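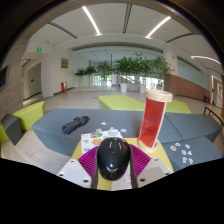 ## Do you take orders for the black glaze?

Yes! It's the one I get asked for most. I call it Nidach, after the village where I learned to throw pots, and I do it on bowls, mugs and small vases. I don't keep much of it on the shelf, so drop me a message first and I'll tell you what's left.

## How long will my order take?

If it's in stock, I post within 2 working days. Made to order is slower -- allow 5 weeks, and a bit more in September when I'm doing the Tunero craft market and barely see my own kitchen.

## Can I put your mugs in the dishwasher?

You can, and I do with mine (I'm lazy). The exception is anything with gold on the rim. Wash those by hand, and please keep them out of the microwave too, or you'll get sparks and a nasty fright.

## Why doesn't my bowl match the one on the website?

Every kiln load comes out slightly different. The greens wander the most, the white hardly at all. If you want a set that sits nicely together, order it in one go and I'll fire the lot at the same time.

## How much is postage?

It's worked out at the checkout by weight. Orders over £62 go free within the UK. I can send abroad, but email me before you pay so I can get you a proper price.

## Mine arrived broken!

Oh no, sorry! Send me a photo of the pieces and the box within 4 days and I'll replace it or give you your money back, whichever you like. Keep the packaging until we've sorted it out.

## Do you run classes?

Not at my place, there's only room for me and the wheel. I do teach beginners' evenings at the Dimitriou studio, though, and you book those with them directly. Wear old clothes and cut your nails short.

## Do you sell in any shops?

Just Zudo, the little gift shop by the station. They've got mostly mugs and egg cups, and the prices are the same as mine.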